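Minutes of the Occasionwear Range Meeting

Tarby Womenswear
August 9, 2019
Upstairs meeting room, Tarby

Present: Buying, Design, Technical, Merchandising, Web and Customer Service
Apologies: Stores

1. Minutes of the last meeting

The May minutes were agreed with one correction. Under item 4 the lining of the wrap dress should read "half lined, to the knee" and not "fully lined". Web has already changed the wording on the product page.

2. Matters arising

2.1 Hook and eye above the back zip. Technical confirmed that all repeat orders now have the hook and eye sewn on by machine. Stock with the hand-sewn version will be sold through without alteration.

2.2 Hanger loops. Design had asked for longer loops on the strapless styles. Jetow has quoted for these and the cost was accepted. The loops are to match the lining colour.

2.3 Swatch cards. Still outstanding. Buying to chase.

3. Fit review, autumn party dresses

Technical reported on the second fit session. The bias-cut satin midi was passed in all sizes. The velvet shift was passed subject to the armhole being lowered at the underarm in sizes 18 and up, where it was cutting in when the arm was raised.

The pleated chiffon maxi was not passed. The pleats open too far across the hip and the waist seam sits above the natural waist on the taller fit model. Design suggested dropping the seam and taking fullness out of the back panel only. Technical would prefer to take it out of both panels so that the side seams hang straight. Agreed to sample it both ways and decide at the next meeting.

There was some discussion of whether the maxi should be offered in a petite length. Merchandising noted that petite maxis sold out early last winter and returns were lower than on the regular length. Agreed to offer petite in black and bottle green only. The berry shade will be regular length only. 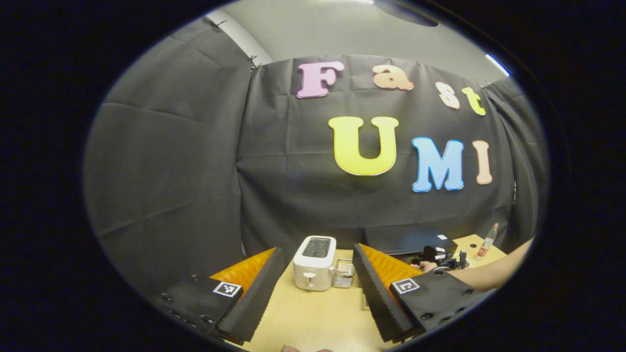
7 min read

4. Suppliers

4.1 Jetow. The first delivery of satin midis was received complete. Technical checked 25 pieces and found faults on 7, mostly pulled threads near the hem, with one zip set in crooked. This is above the level we accept. Jetow has been told and has offered to re-inspect the remaining cartons at its own cost. Buying to confirm in writing that no further cartons should leave the factory until this is done.

4.2 Şimşekoğlu. Lab dips for the velvet have been approved in black and teal. The wine shade was rejected for a second time as too brown under shop lighting. A third dip is expected. If it is not right, wine will be dropped and the fabric booking moved to teal. Design asked for it to be noted that wine was the strongest shade in the customer survey and should not be given up lightly.

The supplier's name has been appearing on purchase orders without its accents. Merchandising to have the record corrected.

4.3 Uteck. Prices for covered buttons and diamanté trims have gone up. Buying proposed keeping the covered buttons on the cuff of the crepe dress and removing them from the back neck, where they are decorative. Design disagreed, as the back neck is shown in the main photography. Agreed to keep the buttons in both places this season and to look again at the spring range.

5. Merchandising report

Orders to date for the crepe dress, style 1317, are ahead of plan. Navy is selling well in stores and slowly online. The dusky pink is the other way about. Merchandising will move some pink stock from stores to the web warehouse.

Size 10 is short in most colours. A repeat has been placed but will not arrive in time for the bank holiday. Size 20 is overstocked in navy and may be included in the next promotion.

6. Product pages

Web asked for firmer rules on product descriptions. Several pages give the length without saying where it is measured from, and customers have been ringing to ask. The following was agreed:

Length to be given in centimetres, from the nape of the neck to the hem, on a size 12.
Sleeve length to be described in words (cap, short, elbow, long).
Fastening and lining always to be stated, even where there is none.
Care instructions to be copied from the sewn-in label and not from the supplier's sheet.

Customer Service asked whether the model's height could be added. Web said this could be done for new photography but not for older pages, where the details were not kept.

7. Returns

The most common reason given for returning occasion dresses remains "too big". Customer Service thought many customers were ordering two sizes and sending one back. Technical will compare the size guide with the bust and waist measurements of the current block, as the guide has not been updated since the block was changed.

Marks from make-up and deodorant on returned dresses were raised again. The policy was not changed. Warehouse to be reminded that marked items must be set aside and not put back into stock.

8. Any other business

The rail for fit samples is full. Each department to remove anything from earlier seasons. Samples left on the rail after the next fit session will go to the sample sale.

Press samples of the velvet shift are needed in black, size 10. Buying to request.

Actions

Buying: swatch cards; letter to Jetow; press samples
Design and Technical: both versions of the pleated maxi
Technical: size guide
Merchandising: supplier record; transfer of pink stock
Web: new wording on product pages

Next meeting to be arranged once the third wine lab dip has been received.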